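The Patient Hands of Ukley

The first thing I was given at the Zevow workshop in Ukley was a cup of tea, and the second was a gripper. I had rather expected a lecture in between, or at least a form to sign, but they like to get visitors working there, and within ten minutes I was moving sponges from one tray to another (badly, I should say, and with a good deal of muttering).

The idea is lovely and simple. You hold the same sort of hand the robot will have, you do the job with it, and a camera keeps a record of what the hand saw. Do that often enough and a machine can start to learn the job from you. The sponge task had 230 recordings by the time I sat down, and I'm sorry to say that 3 of my first 10 were thrown out because I had dropped the thing halfway and gone back for it with my fingers!

What surprised me was how quickly your own hand starts to feel like a stranger. You can't feel the sponge, so you slow down, you watch the jaws close, and you find yourself thinking about a movement you've made without a thought since you were two years old. The people at Zevow tell newcomers to breathe out before each grasp. It sounds silly and it helped me enormously.

Over in Gustdale, the Sowa project teaches its arms by remote control, with the operator sitting at a pair of levers across the room. I tried that as well, later in February, and found it tiring in quite a different way, all in the shoulders and the eyes. You do get to see straight away what the arm can't reach, though, and there's something to be said for that. Still, it was the Ukley gripper I missed on the train home, and I caught myself picking up my sandwich with two stiff fingers. 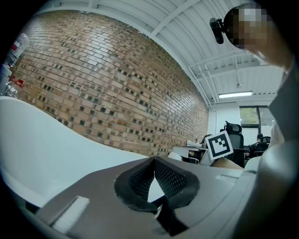 Reader comment, from an operator at Gustdale: I've used both, and I'd add that the levers get much kinder after the second week. Your shoulders come down once you stop trying to drag the arm along and let it catch up with you. Holding the gripper is quicker to pick up, I'll grant you, but my wrist complains by mid-afternoon, and then my recordings get sloppy.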